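Home | Courses | Handouts | Reading List | Contact

Week Six Handout: The Locked Room and How to Build One

By Keith Fairweather
17 May 2025

Okay, so last week we ran out of time right when we got to the good part, and I promised I'd write up my notes on locked room mysteries so you could read them before we meet again. I've kept these loose. If something looks like a half-finished thought, it probably is, and you should bring it up in class.

First, terms. When I say "locked room" I mean any story in which a crime seems physically impossible. The room doesn't have to be locked and it doesn't even have to be a room. Footprints that stop in the middle of a snowy field count. A stabbing on an elevator with one passenger counts too. What matters is that the reader looks at the facts and says no, that can't be done, and then has to keep reading to find out how it was done.

Poe usually gets credit for starting it with "The Murders in the Rue Morgue" in 1841, and I'm happy to give it to him, even though I think the solution is a bit of a cheat (we'll fight about the orangutan in class, I know some of you love it). Gaston Leroux followed much later with The Mystery of the Yellow Room, and then John Dickson Carr took the whole form and ran away with it. If you read only one thing from the list this month, read The Hollow Man. Chapter 17 is the famous one, where Dr. Fell stops the plot cold and gives a lecture on all the ways to kill somebody in a sealed room. He even admits he's a character in a book! I was nineteen when I first read that and I had to put it down and walk around the block.

Let me boil that lecture down, because Carr splits things more finely than we need. I sort the solutions by time. Either the crime happened before the room was sealed, or while it was sealed, or after it was opened.

Before is the victim who is already wounded when he locks himself in. During is your gadgets, your poison, your accident that looks like murder. After is my favorite – the door gets broken down, everyone rushes in, and the first person to reach the "body" does the killing right there in the confusion. Israel Zangwill was playing with that idea in The Big Bow Mystery back in the 1890s and it still works on people. 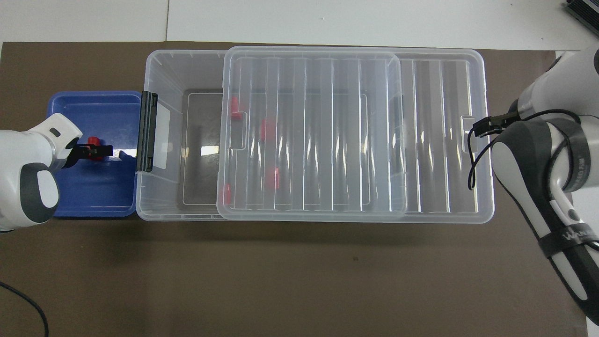 Popular Fiction Workshop – Department of English and Creative Writing

Now for the writing side. Here's the thing I see in nearly every student draft: the writer falls in love with the mechanism. There's a string, and an icicle, and a magnet, and a trained bird, and four pages at the end to explain how they all fit together. By page two of that I've stopped caring. A good solution can be said out loud in one or two sentences. Try it on a friend. If you have to draw a diagram, you've got a puzzle, and a puzzle is fine, but you still need a story to put it in.

I'll pick on myself. Years ago I wrote a novella called The Flindow Inheritance, set in a lighthouse, and the draft came in at 16 chapters. The killer was a clockmaker named Ferri, and he had this wonderful trick with a pulley and a bucket of seawater. I spent 3,508 words explaining it. I still have that chapter and I'll pass it around if anybody wants a good laugh. When I finally cut it down, the explanation ran to 300 words and the bucket was gone. Ferri just lied about which door he'd heard close. It's a much meaner story now, and people who read it remember him.

That brings me to fairness. Your reader has to have a shot at it. Everything the detective uses should be on the page before the detective uses it, and the trick is to put it somewhere dull. Stick the clue in the middle of a list. Give it to a boring witness. Have somebody mention it right before something exciting happens, so the reader's attention jumps to the exciting thing. Christie does this constantly and I never catch her, even on a second read.

One more thing and then the assignment. Ask yourself why your killer wanted a locked room at all. It's a lot of trouble to go to! Passing it off as suicide is the usual answer and it's a good one. Framing the only person with a key is another. Sometimes the killer never meant it, and the room got sealed by bad luck or by the victim, and I think those stories end up being the sad ones, where the detective almost wishes he hadn't worked it out.

For next time:

Read the first two chapters of The Hollow Man, plus chapter 17. Skip the rest for now if you hate spoilers, though you'll want to go back.

Write an opening of no more than 1,320 words. Set it at the Kullano Hotel, on the top floor, with the guest in the Indetti Suite found dead and the door bolted from the inside. Everybody gets the same hotel and the same bolt. I want the discovery of the body and at least two fair clues, and please don't solve it.

On a separate page, write your solution in two sentences and fold it over. We'll swap openings and guess before we unfold anything.

We'll read the full stories in July, so keep your drafts, even the ones you can't stand.

Contact the workshop | Copyright Keith Fairweather | Back to top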